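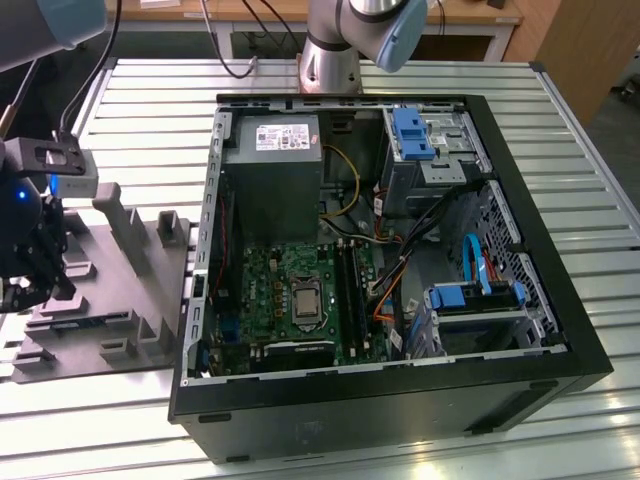
November already, and the club has got further than I thought it would when we signed up for the disassembly class of the Skarkel challenge back in the summer. I said I'd write something up at the halfway point, so this is it, a bit past halfway.

For anyone who hasn't followed along, the task is to take a desktop PC apart with robot arms. Each team gets the same list of parts and a time limit of 50 minutes. Points are given for every part that ends up in the right place on the fixture tray without damage, and a person touching anything on the table after the start costs you a part. The list has seven entries: memory, processor, expansion card, SATA cable, both drives and the power supply. The motherboard stays in. The processor cooler comes off beforehand and isn't scored, which was a relief to all of us.

We work with the tower on its side and the open side up. That sounds obvious but we spent the first few sessions with it standing, because Heriberto Usuga, who runs the club, wanted to see whether the arms could reach in from the front. They could, but only one at a time, and the case moved whenever anything was pulled. On its side it sits on the slotted table and stays put, mostly.

The drives have been the best part so far. The case has blue plastic clips in the lower cage, and the gripper can find blue against bare metal nearly every time. Bright colours are a gift. Once the clip is pinched the drive slides without much force. We had a first version of this working after two evenings and it has hardly changed.

Cables are the opposite. We wrote a routine called Tollano (all our routines are named after villages in a board game one of the second years is designing, so there's a Wogan and a Cesex as well) and its only job is to find the plug end of a cable and pull it straight. It works well on a cable lying on its own. Inside a case the cables cross each other, go under things and come out somewhere else, and the routine will follow one colour for a while and then hop across to a different cable. Black on black is hopeless. We've settled for going to the place where the plug ought to be and looking only there, which feels like cheating but is allowed.

Wogan does the processor. The retention bracket has a lever that has to be pushed down, then out, then lifted. Our gripper fingers are jointed and they give slightly under load, so the lever used to slip out halfway up and snap back. Two of us rewrote the approach so that the finger comes in from lower down and drags along the lever instead of hooking the end of it. I was sure that would bend something. It hasn't yet.

Cesex is memory, and it's mine. You have to open the latch at the end of the slot and then lift the stick evenly. If you lift one end first it jams. I logged every attempt through October: 49 clean removals, and I stopped writing down the others when they started to depress me. The trouble is nearly always the latch. It either opens the first time or it doesn't open at all, and I still can't tell from the logs which it's going to be.

The power supply is the one we haven't cracked. It's heavy for the gripper, the sides are smooth, and there's a bundle of cables attached to it that wants to come along too. The rules let you use both arms, so the plan is for one to hold the cables clear and the other to lift. Getting two arms to agree on where the case is has taken up most of this month. They were out by a few millimetres from each other and we blamed the cameras, then the table, then the software. One of the base bolts was loose.

We also lost a whole evening to the parts server. The scoring program looks up each part by name and ours returned a 404 for every single one. Someone had renamed a folder. I won't say who, but I've since learnt to check before I tidy up.

Next job is a full run from start to finish with nobody leaning over the table. Our longest so far ended at the fourth part when the expansion card came out at an angle and landed across the tray posts. Heriberto wants three full runs logged before the end of term. I'd settle for one, and for a new set of finger pads, which I still need to order.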